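Notes on the second Flallar mask

Mariann Dobos had the mask in a flour sack on the back seat when she met me at Clurnevance, and it stayed there until we had eaten. It is the second of its type I have handled. The first belongs to Gwendolyn Okafor and has been repainted at least three times, which makes it poor evidence for anything except repainting. This one has been left alone.

For those who have not read the earlier posts: the Flallar is the old man of the Clurnevance winter dance. He comes in last, walks against the direction of the other dancers and is driven out before the final tune. There is one Flallar in each dance group and the mask passes down in the group, so few of them leave the valley. Mariann's came from the widow of a dancer in the upper village, whose group stopped when the school closed.

It weighs 1,135 grams on my kitchen scale, without the straps. That is heavy for a face mask worn for four hours. The wood is lime, cut from a half log with the heart side facing the wearer. The back has been hollowed with a gouge of medium sweep, in short strokes running from the chin upwards, and then scraped at the brow and cheekbones only. Wear on the inside agrees with this: the brow is dark and polished, the two cheekbones less so, and the rest has a dry, open surface. The carver knew which parts would touch skin and saved himself the work elsewhere.

The eyes are cut as slots under the carved eyelids, so the dancer looks out below the painted eyes. Gwendolyn's mask has the same arrangement, but the slots are wider and the edges are fresh. I had assumed hers were original. I now think they were opened up for a later wearer, and I have corrected the caption on that post.

The paint is in two layers. Underneath is a thin white ground, chalky and bound with glue, which softens under a damp cotton bud (tested inside the left nostril, on a spot smaller than a lentil). Over it is an oil paint, brick red, with black on the brows and moustache. I found no third layer under the hand lens. Piyumi Pramanik has offered to look at a flake under a proper microscope, and if Mariann agrees I will send one from the loss at the chin.

The moustache is horsehair, set in eleven drilled holes and held with pegs. Two pegs are missing. Danylo Derkach, who danced the Flallar for nine winters, told me the hair was pulled out on purpose by children during the driving out, and that a tuft was kept in the house until spring. He also said the mask was never hung on a wall. It was stored face down in the grain chest, and this may explain the flattened tip of the nose, which I had put down to a fall.

On age I can say little. Mariann was told it was made before her informant's wedding, which gives a lower limit of 40 years and nothing more. The holes for the straps were burned through with a hot iron, and the older masks in the valley are all done this way. The habit lasted a long time, though, so it does not fix a date. A dealer in Szczepańska once offered her 4,000 for it, in which currency she could not remember. She refused and he came back with a copy he wanted her to compare it with. The copy had drilled strap holes.

I made a tracing of the profile, a rubbing of the back and two sheets of measurements, all of which I have filed under Devo, the carver's name as Danylo gave it. Whether Devo was a surname or a nickname he did not know.

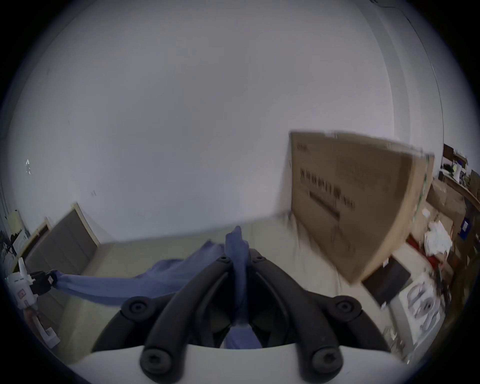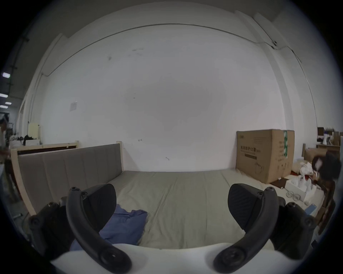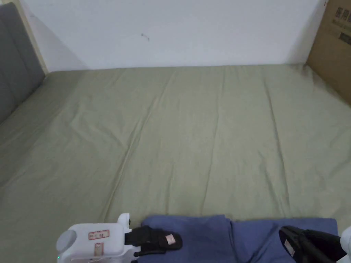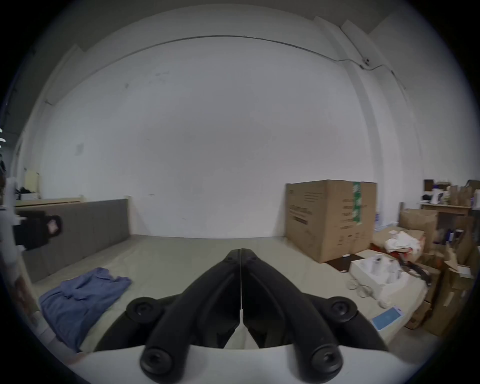
The name needs more work. Mitra Azimi has been through the parish lists for the upper village and found no Devo in them, but she has only had the baptisms so far. The burials are in a separate book, in worse condition, and she expects to get to it in November. There were fewer than 500 people in the parish for most of the period, so a carver should turn up somewhere if he lived there at all.

I have two questions for readers who own or have seen a Flallar. First, are the strap holes burned or drilled, and how far are they from the edge? On Mariann's the upper pair are 14 mm in and the lower pair 22. Second, is there a shallow notch on the inside of the chin? Both masks have one, too small to rest anything on, and Danylo had not noticed it in nine years of wearing his.

Measurements in millimetres, please, taken with the mask lying face down on a towel.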